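Household and Workshop Tips from the Bench at Wondgate

When the gripper lets go: pads, vases and a mopping-up job

Feb 20, 2026

Quite a few of you have written in asking about the hand-held grippers and small table-top arms that have found their way into sheds, kitchens and shared workrooms lately, and nearly every letter has the same complaint somewhere in it: it dropped something. I have every sympathy. Ours dropped a glass jug full of water over the edge of the long table at Utton, and I was picking slivers out of the skirting for a good while afterwards (and found one more in my slipper, a week on, which I shall blame on the gripper as well).

So this page is the tale of the jug, and the tips that came out of it.

What went wrong

The jug had been lifted and put down 42 times that morning without a murmur. On the next go the jaw closed, the arm rose, and the jug slid gently out of the bottom like a bar of soap. No alarm, no odd noise, nothing on the little screen. My first thought was the motor, my second was the battery, and I had half the casing off before it occurred to me to run a thumb over the rubber. It was as shiny as a school trouser seat. Somebody (me) had wiped it down with furniture polish when doing the table.

Polish and rubber do not get on. You can't always see the film it leaves, but you can feel it, and a smooth glass or glazed pot will find it straight away.

Cleaning the rubber

Switch off and take the battery out, or pull the plug. Do this first, even for a quick wipe. A jaw that wakes up with your fingertip in it gives a very nasty nip.

Use a cloth wrung out in warm water with one drop of washing-up liquid, then a second cloth with plain water, then leave it alone until it's properly dry. I give it the length of a pot of tea. No white spirit, no polish, no kitchen spray with orange oil in it, however nice it smells.

If the rubber still feels slick, go over it very lightly with a scrap of fine sandpaper and wipe off the dust. You're only after taking the shine off. If it has gone hard or you can see cracks, sandpaper won't save it and you want a new pad. Ours came from Brisita in a packet of 2, and I'd say keep the spare somewhere dark and cool, away from the windowsill where I kept the last one.

The maker's leaflet for our Yoshida arm says to change the pads every 3,000 grips. I used to think that was a way of selling pads. We had reached almost 900 when ours went, polish and all, so now I keep a tally on the back of the cupboard door and have stopped grumbling.

Getting the table ready

Whatever you're picking up, start with something that won't break. A foam block, a folded tea towel, a wooden spoon. Give it several lifts at low height before you let the jaw anywhere near the good china, and keep those lifts over the middle of the table, well in from the edge.

Tall narrow things are the worst. A vase with a slim neck looks as though it was made to be grabbed there, and it's so tempting, but with a heavy bunch in the top it will swing and tip. Take the flowers out and lift the vase by itself, or better still move it by hand and let the gripper have the easy jobs. Artificial flowers are lighter than real ones in water, but they still spread out and catch on things.
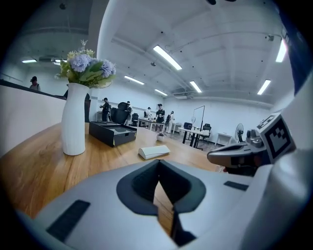 Black rubber on the gripper body, with the tall white vase and its artificial hydrangeas across the table.

Boxes with lids come next on my list of nuisances. An open lid sticks up just where the jaw wants to travel, and it doesn't take much of a knock to send the whole box skating along a wooden top. Shut it, or turn it so the lid is on the far side from where you're working. A square of non-slip drawer liner underneath helps a good deal.

If something does fall

Leave it. I know, I know, but the hand that shoots out to catch a falling jug is the hand that ends up in the jaw or full of glass. Let it go, press stop, take the power off, and ask anyone nearby to stand still until you've seen where the bits went. Put proper shoes on. Big pieces into newspaper, small ones up with a damp kitchen roll, and then go over the floor with a torch held low, which makes the last splinters twinkle.

Dry any spilt water before switching on again, and look along the lead while you're down there. Ours had a wet plug that I would have missed altogether had I not been on my knees hunting for the handle of the jug.

The furniture polish now lives upstairs.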